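Pale table tops in the project room: oil, lacquer or leave alone?

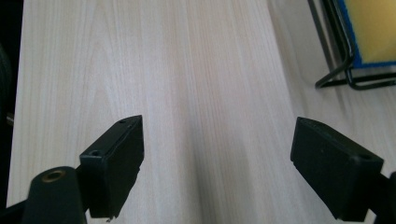
Kotley Makers' Club – Furniture and Fittings Group

karlijn_geerts
Posted 9th April, 19:42
We need to settle what we do with the pale table tops before the summer term. The one in the photo has the fine straight grain and goes a bit greyer towards one side, though that may only be the light. I can't find any record of what finish they came with. There is 80 in the budget for this and I'd like to order next week.

sawdust74
Leave it alone. Wipe down with a damp cloth, dry it straight after, done. Every time we put something on a table in there we end up doing it again a year later.

Trakia
Do we know it's real wood? Grain that straight and even makes me think laminate. If it is, oil will just sit on top and go sticky.

karlijn_geerts
I don't know for certain. The old order sheet only says "table, light" and a part number, 3,943. Supplier was Arico and I've emailed them.

bench_end
I'd go for a hard wax oil. I did my kitchen worktop in January and tea doesn't mark it. Two thin coats, a light rub down between them.

Trakia
Your worktop is oak though. Find out what this is first.

sawdust74
Agree with Trakia. Look at the underside or the edge. If the grain doesn't carry over the edge you have your answer.

bench_end
Fair enough on checking. I still don't agree with doing nothing. People put mugs and glue pots down on these every week and a pale top shows everything.

M Kalniņš
Could we buy a roll of clear mat and cut it to size? It works on either surface and comes off again if we don't like it.

sawdust74
Mats slide about when you're planing or cutting. Fine for the sewing lot – no use to me.

karlijn_geerts
I'll look at the edges on Saturday morning and post what I find. Please don't put anything on the tops before then, including polish.

bench_end
OK. I've got half a tin of the wax oil left if you want to try it on the underside first.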